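Keeping the tile station running: a gallery

Posted 2025-11-16 by Yatziri Bañuelos

I look after one station. It has a table, a tray, a few clear boxes with blue latches, a set of mahjong tiles, two hand-held grippers and a pair of controllers strapped to gloves. The job at the station is to get tiles from box to tray and back, and to open and close lids, over and over, so that a machine can learn from how people do it. My part is duller. I keep the grippers and the rig in a state where the day's work is worth keeping.

People send me vendor pages promising that this kind of setup looks after itself. Atden sold us the finger pads with a leaflet that says "maintenance free" on the front and has a cleaning schedule on the back. I have kept the leaflet. What follows is how the station gets set up and kept going by me and Thanasis Stergiou, who shares the shift and disagrees with me on most of it. The pictures are further down, since most people who asked for them also asked the same questions first.

Finger pads

The pads wear. They wear at the tip first and then along the outside edge, and you will not see it by looking straight at them. Run a fingernail across the surface. If the nail catches evenly the pad is fine. If it slides for a stretch and then catches, swap the pad. Atden gives a life in cycles. I tried to go by that number through August and gave up, because a cycle on a soft bag and a cycle on a hard plastic rim have nothing to do with each other.

Wipe with a damp lint-free cloth and leave it at that. The Kultis cleaner that came with the station starter kit leaves a film. Thanasis says it doesn't if you wait long enough. I say that if I have to wait for a cleaner to stop being a problem, I would like to use water.

Do both fingers even when only one looks bad. A new pad against an old one pulls thin things to one side, and you will spend an afternoon blaming the alignment.

Gripper alignment

Close the gripper on a flat steel ruler and hold it up to a window. Light should show the same on both sides of the tips, or not at all. Two screws per finger, snug, then a quarter turn. The manual wants a torque driver. We bought one. It agrees with the quarter turn closely enough that it lives in the drawer now.

Mark the screw heads with paint pen after tightening. A broken line of paint is the only loosening alarm I have ever trusted, and that includes the software one, which went off 11 times in its first week and was wrong every time.

Camera on the gripper

Most of our bad sessions come from this camera, and most of those are a smear on the lens. Clean it before the first run and after every break. The mount needs a look too. It is held by one clamp, and a gripper that gets set down on its side will nudge it. There is a reference card taped inside the cupboard door: hold the gripper to the marks, check that the card corners land where they should, done. If they don't, loosen, shift, tighten, check again. Do not fix it in software. Palacios, who supplied the mount, have a very nice page about fixing it in software. I followed that page once and threw away 383 runs.

Clear plastic is harder on these cameras than I was told it would be. You get glare off the rims and corners, and you see one wall through another. I was promised that the exposure setting called "auto" would deal with it. It hunts. We lock exposure by hand with a clear box already on the table, since locking it on a bare white tabletop gives you something much too dark.

Gloves and controllers

The controllers are strapped onto the hands over black gloves with open fingertips. Straps stretch. A strap that was right in the morning lets the controller rock by afternoon, and a rocking controller gives you motion that no hand made. Pull it snug, make a fist, open it, pull again. Then shake the hand hard, once. If the controller moves against the back of the hand, start over.

Battery level is shown as a percentage and I do not believe it. A controller that reads 100 when you put it on can be flat before lunch if it sat in a cold room overnight. Charge between sessions whatever it says.

The boxes

Latches are the part of the station that people forget belongs to the station. They go stiff, or they go loose, and both change what the hands do. Open and close each one before the first run. A latch that needs a thumb and a curse goes in the spares bin. Keep lids matched to their boxes too. They look the same and they are not, quite, the same.

The pictures

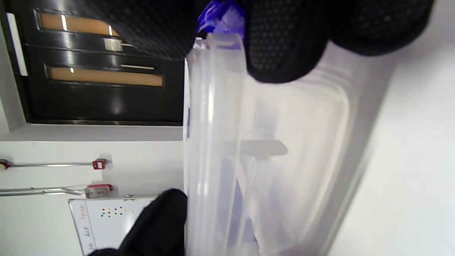
Black finger pads closed on the rim of a frosted container. Hard rims are what the pads get worn out on.

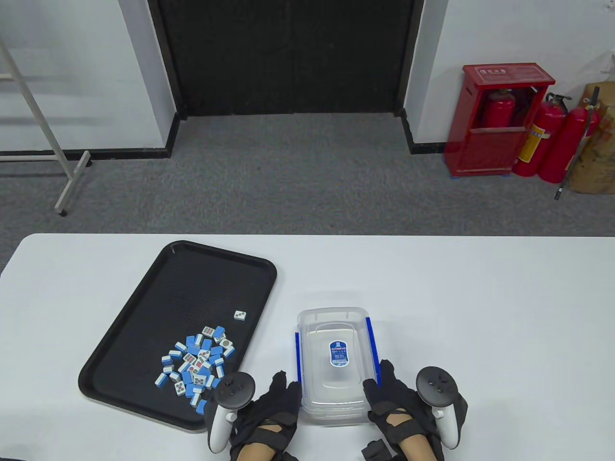
Both controllers strapped on over the gloves, hands on a lidded box with the latches at its sides. Tiles in the tray to the left. 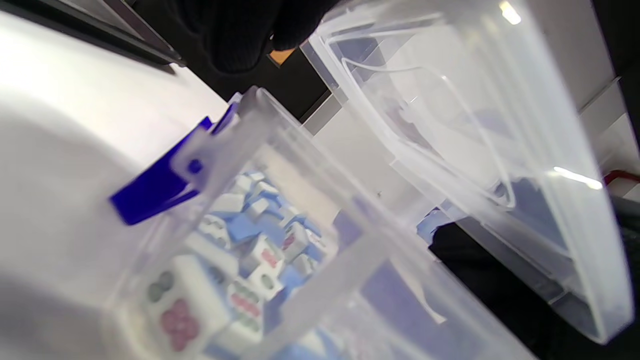
Tiles in the nearer clear box, a larger clear container next to it, and plenty of white glare for the gripper camera to deal with.

What I still don't buy

The proposal on my desk is from Cavbridge and it is for a monitoring package: sensors on the fingers, a dashboard, an alert when something drifts. The demo was good. Demos are. I asked what the alert does when a pad wears unevenly on one side, and the answer was that the dashboard would show a trend. A trend over how long? They are going to get back to me.

Thanasis wants it. His argument is that the two of us will not always be on this station, and that a fingernail is a poor thing to write into a procedure. He has a point there, and I have told him so. My argument is that every box we have bolted on so far has needed looking after itself, and that the time for that comes out of the same shift. The torque driver has to be sent out for calibration. The loosening alarm had to be reset, then silenced, then removed.

We have agreed on a trial on one gripper, leaving the other as it is. Same pads, same cleaning, same people. If the package catches a worn pad before the fingernail does, I will sign for the second one. I have written the terms on paper and he has a copy, mostly so that neither of us can remember them differently later.

Until then the morning order stays as it was: lens, pads, paint marks, card check, straps, latches, exposure. Skip the card check if the gripper hasn't been set down since the last one. Thanasis would say never skip it. Write your name in the log either way, and write down what you changed, even if you changed it back.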